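The Laundry Project on the Second Floor

The maker behind Tijani, a hand-held gripper meant to teach a robot how to fold clothes, apologizes for the tea before I have even sat down. It has been steeping since I rang the bell, and it stays on the table between us all afternoon, getting darker.

Tijani began at home, at the kitchen counter, one December when the printer was running anyway and the weather was no good for anything else. "I wanted a robot to do my shirts," the maker tells me. "I still want that! But I knew so little about it that I bought the motors first and thought about the fingers afterward, and that's the wrong way around, as anyone at Clarden would have told me if I'd asked."

Clarden is the shared workshop where the project moved when the counter got too small. It costs 55 dollars a month, with a key and a shelf, and people wander over to look at what you're doing and give you their opinion on your screws (there are a lot of opinions on screws).

The idea is easy enough to follow, even for me. You hold the gripper by its handle, pick up the cloth the way you'd like a robot to, and the recordings go into teaching the arm later on. The arm itself is called Brindik and was still in pieces when I visited.

"Everybody asks to see the robot," the maker says, "and I keep telling them the folding is the part I care about. I can put an arm together in a weekend. A sleeve, though, a sleeve has been driving me up the wall since spring."

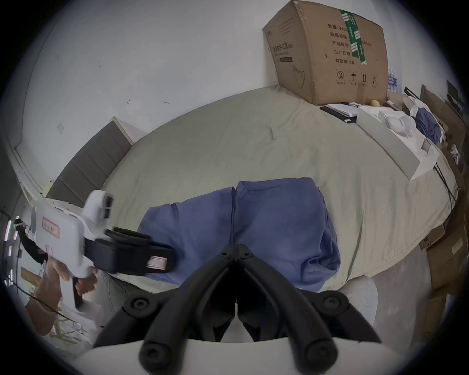

Blue cloth on the big bed, with the grippers out.
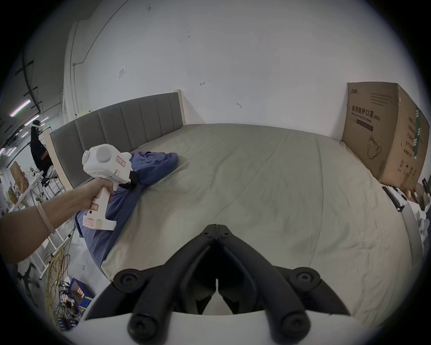
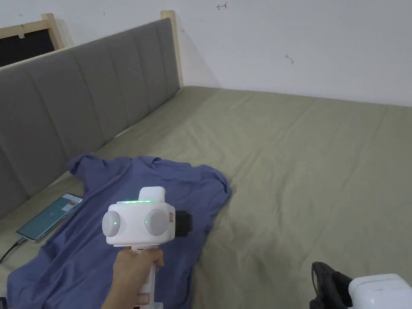
What went wrong first

Quite a lot, and I got the whole list. The first handle was too fat for anyone with small hands. The second was comfortable and snapped at the neck. The present one is version 7, and the maker speaks of it with real fondness, the way some people talk about an old car.

"We had 245 recordings from the early version and I threw out nearly all of them," I'm told, with a laugh that sounds as if it took a while to arrive. "I'd been pinching too hard. You can't teach a machine to be gentle with a shirt if you're strangling it yourself."

Next comes a softer fingertip, and after that a trip to Bonevton, where a friend's garage has room to bolt Brindik down properly. I asked whether it might fold a fitted sheet one day. The maker poured me another cup and said to ask again next year.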